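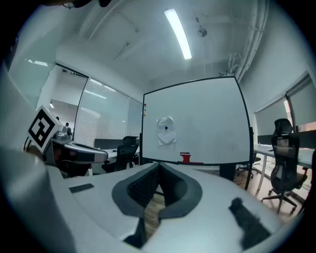
Skustau pays grown adults to put paper on a whiteboard

7/31/18 – There is a whiteboard on wheels at the Skustau office with almost nothing written on it, which already sets it apart from every other whiteboard in the technology business. It holds a badly crumpled sheet of paper under a blue magnet, plus a short column of spare magnets in other colors, and it is currently the most closely studied piece of office furniture in the building.

The company is gathering examples for Onby, a learning system meant to handle small jobs that office workers do without thinking. The first job on the list is sticking paper to a board. A person picks up a hand-held gripper in each hand, squeezes, lifts, presses, lets go, and then does it again. Each try is saved as one example. The grippers carry square black-and-white markers so the software can work out where they were in the room, and the person holding them is asked not to use their fingers, however badly they want to.

Mizanur Bhattacharjee runs the sessions. He has signed up 18 people so far, most of them from upstairs, and says the engineers are the worst at it.

"They want to find the best way and then do that every time," he said. "I need the other ways too. I need somebody who goes in from the wrong side and has to fix it."

On a good morning the team gets 133 usable examples. On a bad one it got 43, and Bhattacharjee would like it known that the grippers needed charging and that he has raised the matter of the charger before. An example is thrown out if a hand shows up where a gripper should be, if the recording stops early, or if the person says a word that the audio policy does not cover.

The paper question

Much of last week went to an argument over the paper. Apostolos Papadakis, who writes the task sheets, started with clean printer stock. Ville Huttunen, on the training side, asked for wrinkles. His case was that flat paper behaves itself and that the system would learn a lot about well-behaved paper, of which there is very little in a working office.

Huttunen won. Papadakis rewrote the sheet, and the sheet now has a section on crumpling. It asks for "a firm crumple, opened by hand," and it is on its fifth version. The fourth said "medium."

Smaller fights continue. Bình Ninh wants the board moved between tries, so the system does not decide that whiteboards only live in one spot. The office chairs are allowed to stay wherever people leave them, on the grounds that this is what chairs do. The red item on the tray under the board belongs to a different task sheet, and contributors have been told to leave it alone.
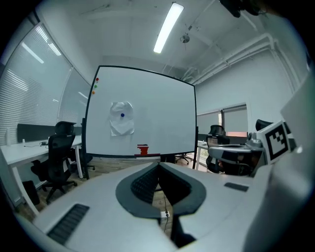
What comes next

Skustau plans to keep recording through October, then hand the collection to Clinaretti, which will test whether a robot trained on it can hang a page without a person standing nearby making encouraging noises. Neither company would say what happens if it can't. Huttunen said they would "look at the data," in the tone of someone who has looked at data before.

Nektarios Psarras, who did more than 5 hours of sessions this month, reports a sore thumb and one side effect. At home he reached for a magnet on his refrigerator, stopped, and thought about his angle of approach. He has asked to be switched to the drawer task.

Contributors are paid by the session, and the pay is the same for a dropped sheet as for one that ends up on the board. Bhattacharjee says he keeps plenty of the drops, provided the person carries on and picks the thing up again. New people can put their names down with him at the front desk. Long sleeves should be rolled.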